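The shop that won't take your loyalty card

Graziella Fiore has run the corner store on Bustcombe's main street long enough to have been pitched every scheme going. The latest is Panar, an app that promises independent grocers "the buying power of a chain." I went to see her on a Thursday, expecting to hear that it had saved the place. She hasn't signed up.

"They told me I'd see a difference by May," she says. "A difference in what? I asked twice. He showed me the same graph twice."

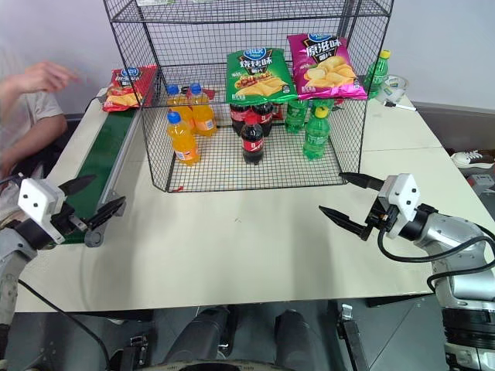 Words: Lilla Bozsik

The graph, which she kept, claims that 1,263 small shops have joined. It doesn't say how many of them stayed. I put that to Abundio Montes, who sells the service in this part of the county, and he told me the retention figures were "being looked at." He was pleasant about it. He also said that shopkeepers who refuse tend to be "emotionally attached to their shelves."

Fiore laughs at this for some time. "I'm attached to paying the electric bill. Chips pay it. Drinks pay it. If his phone tells me to move the chips, and then his phone sells that spot to whoever makes the chips, who is working for who?"

Her numbers aren't perfect either. She says the store loses money 3 months of the year, then says it's two, then goes looking for a notebook and comes back without it. She is sure that customers come for the conversation. I was there most of the afternoon and the conversation was largely about parking.

Dénes Kiss, whose hardware store is across the street, did join. He pays $50 a month and describes the results as "fine." Pressed on what fine means, he says he gets an email every morning and has learned to delete it without opening it. He hasn't canceled. Canceling requires a phone call.
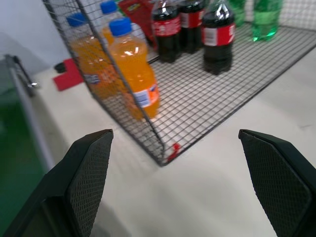

Black wire mesh, with a small red tag at the corner.

So is she right to hold out? I'm not convinced she knows, and I'm less convinced that Montes does. Her supplier, Szűcs, has raised its delivery minimum again, and an app might help with that. Fiore says she would rather split an order with Kiss, though the two of them haven't talked about it.

"He'd want it in writing," she says. "Ask him. He'd want it in writing."

I asked him. He would.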